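アヴリー通信　五月号
読みもの：帽子を長くかぶるための手入れ、はじめました

発行日　2021-05-06

連休のあいだ、ずっと帽子を洗っていました。きっかけは衣替えです。押し入れの上段から夏物の箱を下ろしてふたを開けたら、去年の秋に「あとで洗おう」と思ったまましまった帽子が、そのままの姿で出てきたのです。額の当たるところには白い塩の輪、つばの裏には日焼け止めの跡。うわあ、と声が出ました。でも、そこからが楽しかった！　今月はその話を書かせてください。

まず覚えたのは、内側の名前です。額にぐるりと当たる帯のような部分、あれを「スベリ」と呼びます。英語ではスウェットバンド、つまり汗の帯。帽子の汚れは、かなりの割合がここに集まります。表の布はきれいに見えるのに、スベリだけが硬くなって色が変わっている、という帽子が我が家にはいくつもありました。かぶっている本人からはいちばん見えない場所なので、気づくのが遅れるんですよね。

洗う前に見るのは、やはり洗濯表示です。桶のマークに手が入っていれば手洗いができます。桶に大きなバツがついていたら家で水に浸けるのはやめて、部分的に拭くか、お店に相談します。表示が薄れて読めなくなっているものもあって、そういう帽子は素材で考えることにしました。綿やポリエステルのキャップなら、たいていは水で洗えます。ウールのフェルトは水に浸けると縮んだり形が崩れたりするので、ブラシと固く絞った布だけ。天然草の麦わら帽子も丸洗いには向きません。それから見落としやすいのが、つばの芯です。最近のものは樹脂の芯が多いのですが、古いキャップには厚紙が入っていることがあって、これを洗うと波打って戻らなくなります。つばを指で軽くはじいてみて、紙の箱のような乾いた音がしたら用心してください。迷ったら、つばは濡らさず、スベリだけを洗います。

手順はとても簡単です。洗面器にぬるま湯を張って、おしゃれ着用の中性洗剤を少し溶かします。濃い色の帽子は、先に目立たないところで色落ちを確かめておきましょう。白いタオルに洗剤液をつけて、スベリの裏を軽く押さえるだけでわかります。大丈夫そうなら帽子を沈めて、手のひらで押すように洗います。揉まない、こすらない、ひねらない。スベリだけは使い古しの歯ブラシで、布目に沿ってそっと。水の色がみるみる変わっていくのを見るのは、なんともいえない達成感があります（あまり人には見せたくない色ですが）。すすぎは水が透明になるまで、私の場合は3回でちょうどよくなりました。

日焼け止めやファンデーションの跡は油分なので、水に浸ける前に、原液の中性洗剤を指でなじませておくと落ちやすくなります。塩の輪のほうは水に溶けるので、こすらなくてもぬるま湯に浸けておくだけでずいぶん薄くなりました。反対に、黄ばみになって何年もたったものは手ごわいです。白い帽子なら酸素系の漂白剤を使う手もあります。色柄物はやはり表示を見て、使ってよいと書いてあるときだけにしています。塩素系は生地も糸も傷みやすいので、うちでは出番がありません。

さて、洗うこと以上に大事なのが、乾かし方です！　私はここを長いあいだ雑にやっていました。洗濯ばさみでつばをつまんで、物干しにぶら下げていたのです。これだと水の重みでクラウン（頭の入る丸い部分）が伸びるし、つばには跡がつきます。今回は、まず乾いたバスタオルではさんで水気を吸わせ、それから伏せたざるにかぶせて陰干しにしてみました。下から風が抜けるので乾きが早く、丸みもきれいに出ます。ざるがなければ、大きめのボウルにタオルを巻いたものでも代わりになります。膨らませた風船にかぶせて器に立てる、というやり方も教わって試しましたが、これが意外によくできていて、小さめの帽子にはぴったりでした。風の強い日だけは気をつけてください。うちのは一度、ベランダを転がっていきました。

つばの形は、半乾きのうちに手で整えます。ゆるいカーブが好きな人は、両手ではさんで少しずつ。平らなままが好きな人は、乾くまで平らな台の上に置いておきます。完全に乾いてから曲げようとすると、折れじわの原因になるようです。

乾いたら、しまう場所の話になります。帽子の収納は悩みの種ですよね。重ねてしまうと下の帽子がつぶれるし、箱に入れると存在を忘れます。押し入れの私がよい見本です。調べてみると、壁にフックを並べる人、ドアの裏にかける人、棚に伏せて置く人と、みなさん本当にさまざまでした。お店で見かける、縦の柱から腕が放射状に伸びたスタンドを家で使っている方もいて、床の場所をとらずに家族の分をまとめられるのがよいそうです。

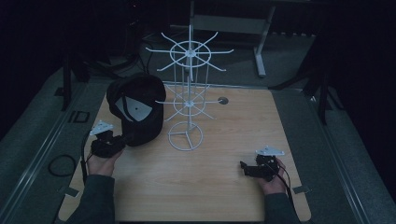

どの方法でも気をつけたいのは、一点に重さがかからないことです。細いフックに長いあいだかけておくと、当たったところがぽこんと出っ張ってしまいます。これはフェルトや薄手の布でとくに起こりやすく、私も灰色の帽子のてっぺんに、小さな角のようなものを作ってしまいました。毎日かぶるものならすぐ外すので気になりませんが、次の季節まで休ませる帽子は、中に薄紙をふんわり詰めて、つばに力がかからないように置いてあげてください。新聞紙は湿気をよく吸いますが、淡い色の帽子にはインクが移ることがあるので、白い紙のほうが安心です。

直射日光の入る窓辺も避けたい場所です。黒や紺は、気づくと片側だけ茶色っぽく焼けています。かといって湿気のこもる場所ではカビが心配で、結局、風の通る日陰がいちばんでした。我が家では廊下の突き当たりに定位置ができて、帰ってきたらまずそこに置いて、一晩は汗を飛ばしてからしまう、という流れになりました。

ふだんの手入れも少しだけ。かぶった日の夜、固く絞ったタオルでスベリをひと拭きして、乾いた布で押さえる。30秒もかかりませんが、この30秒で夏の終わりの洗面器の色がまるで違ってくるはずです。表の布のほこりは、洋服用のブラシを左回りにかけるとよいと帽子の本にありました。フェルトの毛並みに沿うからだそうで、布のキャップでは向きはそれほど気にしなくてよさそうです。犬や猫のいるお宅なら、粘着テープのローラーより、少し湿らせたゴム手袋でなでるほうが生地を傷めずに毛が取れます。

続けて同じ帽子をかぶらないのも効きます。革靴と同じで、一日かぶったら一日休ませる。お気に入りがひとつだけだとなかなか難しいのですが、ふたつあれば交互に使えて、どちらも長持ちします。帽子を増やす口実だと言われたら、はい、半分はそうです。

先月号でお願いした「衣替えで困っていること」のアンケートには、258通ものお返事をいただきました。本当にありがとうございます！　帽子のほかにも、水着のゴム、麻のシーツ、革のサンダルと、どれも読んでいてうなずくことばかりで、編集の机でつい読みふけってしまいました。いただいたご質問には、これから順に紙面でお答えしていきます。

6月号では、麦わら帽子のほつれ直しを取り上げる予定です。縫い糸の選び方と、つばの端がほどけてきたときの応急処置について、いま手元の一つで練習しているところです。うまい直し方をご存じの方は、受付の横の投書箱か、通信あてのメールで教えてください。締め切りは今月の末です。

（文・アヴリー通信編集係）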